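From: Sandamali Siriwardena
To: trostura-list
Subject: Re: [trostura] tabletop set, where are we up to?

Holger Magnusson wrote:
> Could somebody post a short update on the Jolano table? Evanthia and I
> are planning the January training run and need to know how many
> examples we can count on. Also, is it still one hand for everything,
> or have you started mixing?

Hi Holger, hi all,

Happy to, it's been a really good fortnight! We have 1623 recordings on the server, and 623 of those have been checked by a second person and given their text labels. Dinesh threw out 81 at the first pass, mostly ones where the operator started moving before the recording did (my fault more than once, sorry Dinesh).

And yes, we're mixing. The same table gets worked with the many-fingered hand and with the two-finger gripper, and the objects stay the same for both: white plate, puzzle cube, plain red cube, the orange-handled pliers and the little screwdriver.

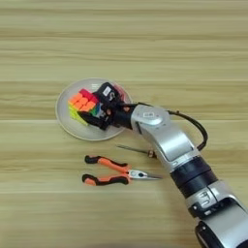

The fingered hand is slower to drive but I love what it gives us. Each operator finds a slightly different way round the puzzle cube, and I'd like to keep that spread in the set instead of telling people there's one proper grasp. Sabina disagrees a bit and wants three agreed grasps, so if anyone at Ploltside has tried it both ways, please shout.

The gripper sessions go much faster. Once an operator has got their eye in they can do a whole block before tea, and the approaches come out lovely and smooth. We shift the tools a little between takes and leave the plate over on the left, and I'd be glad of opinions on whether that's enough variety or whether the plate ought to wander too.

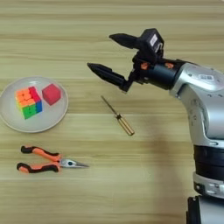
For labels we've settled on one plain sentence per recording, typed by whoever was driving, e.g. "put the red cube on the plate". No codes. The old Saha sheet had 73 of them and I could never remember which was which.

One thing still open: the screwdriver. I want it in as a proper target as well as clutter, but thin things lying flat are hard going and our share of good takes is low. I'd sooner have a small honest pile of those than none at all.

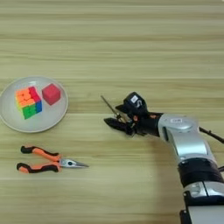 Gripper, both cubes on the plate, pliers in their usual spot.

Holger, for planning I'd count on the checked ones only for now. Dinesh and I are doing another batch of checking tomorrow from two o'clock, and anyone who fancies joining in is very welcome, it's quite addictive!

Sandamali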